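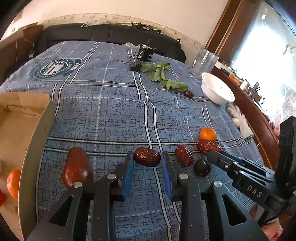
图1 蓝灰底印花布,白色双条纹纵横相交

第三讲 格纹与条纹:织物图案的基本读法

上周有同学问,学图案史能不能不背术语。可以,只是期末我也可以不给分。本讲术语不多,先记两个:循环和接版。

一、循环
图案在布面上重复一次所占的尺寸叫一个循环。循环小,裁剪省料,看久了眼晕;循环大,气派,做一条裤子要废半匹布。Bemik印花厂的老样本册收了298个花样,多数是小循环,可见厂里算账的人比画图的人嗓门大。

二、接版
上下左右拼得上,叫接版。拼不上,叫设计感。交作业时请不要使用后一种说法。

三、条与格
单条最老实,双条开始讲究间距,条加勾边就有了主次。横竖相交成格,交叉处谁压谁,画稿时必须定下来。去年有人把这件事留给打样师傅,师傅也很客气,给他打了两种,收了两份钱。

四、文字作纹样
仿手写的碎笔画印在布上,作用接近肌理,读不读得懂无所谓。Zdeňka Oravec在讲义集《Flominum》里把它叫作“假装有话要说的底纹”,我至今没找到更好的译法,考试写这个也算对。

作业
1. 画一个四方连续,循环边长16厘米,须含双条。
2. 回家找一块格子布,量出循环,写明横竖两个方向的尺寸。床单可以,校服不行,去年收了满满一摞校服。
3. 选读Havlíček论提花一章,共90页。选读的意思大家都懂,所以我会抽查。

21/09/2019前交到资料室,那天是周六,门开到中午。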